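Preparing a Song-Heavy Feature for Subtitling

Posted in February by the Prinine post desk

The steps below cover subtitling a feature film with songs, from the moment the locked cut arrives to the moment the finished file goes out. They assume one source language, one target language and a theatrical release with a later streaming version. The worked figures come from Dindano, a 114-minute family drama with a wedding in the middle of it. A film with no songs can skip steps 4 and 5.

1. Check the cut before you start

Do not begin timing from a cut that is still moving. Ask the editor for a low-resolution reference file with burned-in timecode, a matching stereo mix and the continuity script. Play the first minute, a minute near the middle and the last minute, and confirm that the burned-in timecode agrees with the player at each point. If it drifts, the file was made at a different frame rate than the timeline. Send it back. A drift of a few frames at the start becomes several seconds by the end credits, and fixing it cue by cue takes longer than waiting for a new file.

Write down the following at the top of your working sheet:

Frame rate
Start timecode of the first frame of picture
Total running time
Whether the censor card and producer logos are included
Aspect ratio, and whether the reference is letterboxed

The logos matter more than they seem to. On Dindano the reference had the logo of the co-producer, Grerkament, and the theatrical print had a second version of it that ran longer. Every cue had to be shifted by the difference. If your software can offset the whole list, do it once, save the result under a new name and keep the old one.

2. Read the script against the picture

The continuity script is typed from the edit, but lines added in dubbing are often missing. Watch the film once at normal speed with the script open and mark every line that does not match. Use one mark for a changed line, another for a missing line and a third for a line in the script that no longer exists. Do not translate during this pass.

Background speech needs a decision. Radio announcements, crowd shouts and temple loudspeakers are subtitled only if the plot uses them. List the doubtful ones by timecode and send the list to the director's office in one message. Sending them one at a time produces answers that disagree with each other.

3. Spot the dialogue

Spotting means setting the in and out times. Start each cue on the first audible frame of speech, or up to three frames before it. End it shortly after the last word. When a shot change falls within half a second of either point, move the point to the shot change. A subtitle that hangs over a cut for a few frames makes the viewer read it again.

Keep each cue to 2 lines. Set a limit on characters per line in the software at the start of the job and leave it alone. If a sentence will not fit, break it at a clause and carry it over to a second cue. Do not break between a name and a title, or between a preposition and its noun.

Leave a gap of at least two frames between cues that follow each other directly. Without a gap, the change of text is easy to miss, above all when both cues have the same shape.

Overlapping dialogue is common in family scenes. Where two people speak at once, put both in the same cue with a dash before each speaker. Where three or more speak at once, subtitle the line that the next shot depends on and drop the others.

4. List the songs

Make a separate sheet for songs. For each one, record the start and end timecode, whether it is lip-synced on screen or played over a montage, and whether the producers want it subtitled at all. Some contracts exclude songs, because the lyric translation is owned by the music label. Get this in writing before you translate a line.

Dindano has 2 full songs and a short reprise. The longer song produced 67 cues on the first pass. Many of these were repeats of the hook, and repeats can be handled in one of three ways:

Subtitle the hook every time
Subtitle it the first time and leave the repeats blank
Subtitle it the first time and again whenever the picture changes its meaning

The third takes the most judgment and reads best in a theater. Pick one method and use it in every song in the film. Note the choice on the working sheet so that the checker does not restore the blanks.

5. Time and translate the lyrics

Lyric cues follow the musical phrase, not the sentence. Set the in point on the first sung syllable and hold the text until the phrase ends, even through a long held note. If there is an instrumental break of more than two seconds, clear the screen.

Set lyrics in italics. Leave out the period at the end of a line. Use a question mark where the lyric asks a question. Do not force a rhyme. A plain line that a viewer can read in one glance is preferred to a rhyming line that takes two, and the audience can hear the rhyme in the original anyway.

Puns and place references go in the translator's notes, with a literal version beside the version used. The notes are not shown on screen. They are for whoever makes the next language version from yours, and they save that person a good deal of guessing.

If a singer switches languages in the middle of a verse, subtitle both languages in the same style. Do not switch to roman type for one of them.

6. Text on screen

Letters, phone messages, shop signs and newspaper headlines are set in capitals and timed to the shot. If dialogue runs over the shot, dialogue comes first. Where both are needed to follow the story, place the on-screen text at the top of the picture and the dialogue at the bottom.

Check light backgrounds with care. White text over a white wedding tent or a bright floor needs an outline, and patterned surfaces are harder than plain ones. Step through any shot with strong light and dark detail in the lower third and look at the cue at full size. The preview window in most programs is too small to show the problem.

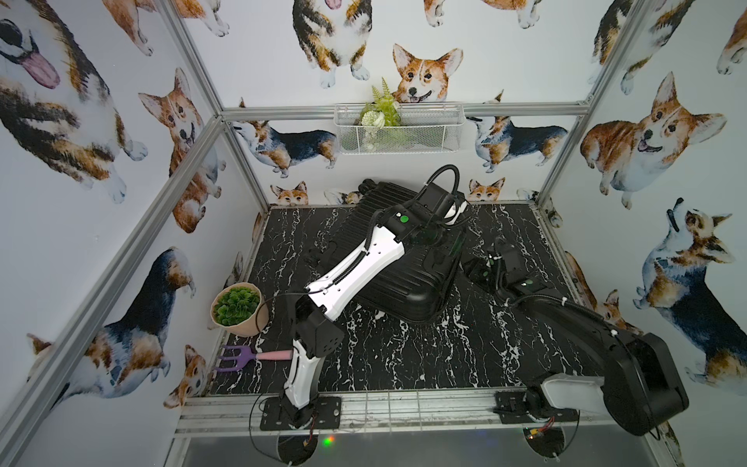 Black suitcase on the marble-patterned floor.
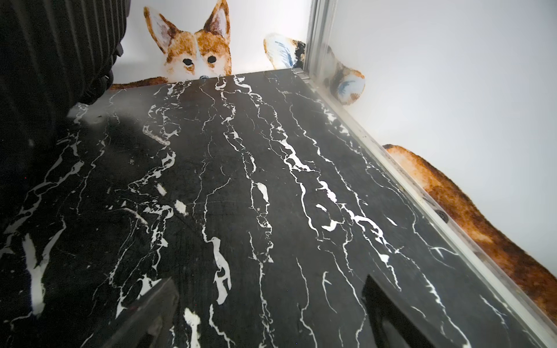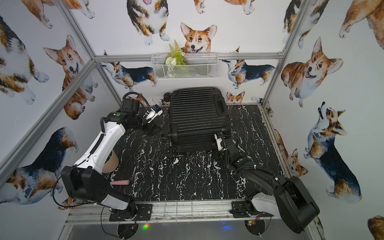
Suitcase and both arms, corgi walls behind.

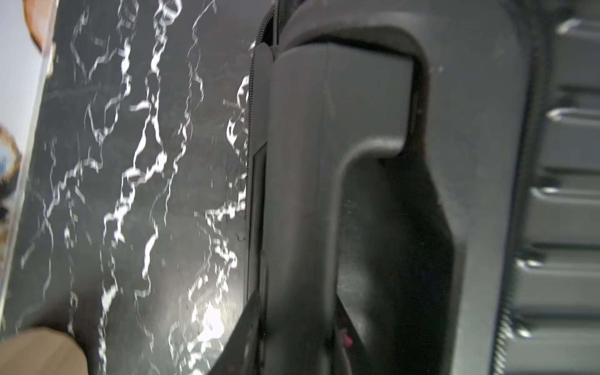 Move a cue to the top only when the outline fails. Cues that jump up and down within a single conversation are more tiring than one that is slightly hard to read.

7. Check and deliver

Run the automatic check first. It will find overlaps, short cues, long lines and missing gaps. Correct those, then watch the whole film at normal speed without stopping. Keep one hand on a key that drops a marker and fix nothing until the end. Stopping to make corrections hides reading-speed problems.

The second viewing should be done by someone who does not know the source language. Ask for a list of timecodes where the meaning was unclear or the text left the screen too soon. The Hegazy room is booked for this when it is free. An ordinary monitor at a normal viewing distance will also do.

Deliver the following in one folder:

Subtitle file in the format the lab asked for
The same list as plain text
Song sheet, with the repeat method noted
Translator's notes
A list of all text placed at the top of the picture

Name every file with the film title, language, frame rate and version number. Do not use the word "final" in a file name. When the lab returns a test screening file, check the first cue, the last cue, the first line of each song and the first cue after each reel change. If all of these are in sync, approve the file in writing and archive the project along with the reference video it was timed to.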